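Progress report, second period: open day and handling demonstrations
Prepared for the Gingate Fund by the handling group, Nerville workshop

Hello again from Nerville. Most of the spring went into getting ready for the open day, so most of this report is about the open day. The budget table is in the attachment, same layout as last time, and I've kept the technical log separate because it got long.

First, the headline you asked for. We had 530 visitors through the door between 10 in the morning and late afternoon, which is a lot more than I'd planned the coffee for. Plenty of them came from the packing and grocery side, which we'd hoped for when we put the notice out through the Dirkton business park. There were also quite a few families, and I loved that, although it did change how we ran things (more on that below).

We ran three stations. The first was the fixed arm sorting parcels by size, which you saw in its early state at your January visit. It now runs on the Zwahlen controller we bought with the second installment, and it's a lot smoother at the top of its reach. It stopped twice during the day. One stop was a loose connector, our fault, and the other one I still can't explain. The log has the times for both.

The second station was a talk with slides, repeated every 30 minutes. I'll be frank, I'd drop it next time. People wandered in halfway and wandered out again, and the room got stuffy.

The third was the hand-held gripper table, and that's where the crowd stayed all day. We used ordinary packaged groceries for the work there, boxes and bags mostly, going in and out of clear plastic containers. I'd worried it would look dull next to a big arm swinging parcels around! It didn't. People leaned right in, and the questions were much better than the ones at the parcel station. Cellophane came up over and over. A shiny wrapped box throws glare in all directions, and the printing on it can half disappear, so anyone who has tried to get a camera to recognize products on a shelf wanted to talk about it.
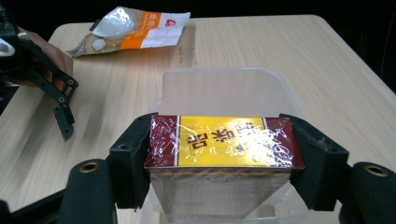
One visitor from a Dirkton packing firm wrote on our comment sheet that the container table was the only part of the day that looked like their own job, and that they'd have liked to see it done with dented boxes and torn bags as well, "because that's half of what comes down our line." They also asked if we'd bring it to their site. I've replied to say yes in principle, and I'd like to talk with you about whether travel for that can come out of the outreach line.

The damaged packaging idea is a good one and I'm a bit embarrassed we hadn't done it already. We've been choosing tidy items. For the next period I want to add a set of beat-up ones: crushed corners, bags with the air gone out of them, labels peeling. It costs almost nothing, just some shopping and a bit of rough treatment.

What else we learned. The tables need more space between them, because strollers couldn't get past the parcel station. The signs were too wordy. Kids want to hold a gripper and they should be able to, so I'd like a separate low table with soft objects for them, well away from the real work. And two people explaining at the gripper table was too few by early afternoon. My voice was gone by the end.

On the schedule, we're three weeks behind on the written handling guide. The open day ate that time and I should have seen it coming. The chapters on boxes and rigid containers are drafted, the one on bags is in pieces. I expect to send you the full draft before the end of the next period, and I can share the box chapter now if you'd like an early look.

Spending is within plan except for printing, which went over (those wordy signs again). I've moved a small amount across from workshop consumables to cover it, as the grant terms allow. Receipts are in the shared folder.

Questions for you:

Can outreach money cover a demonstration at a company site?

Would Gingate like its name on the handling guide cover, or only inside?

Do you still want the talk slides? They need cleaning up before anyone else sees them, so I'd rather not do it unless they're useful.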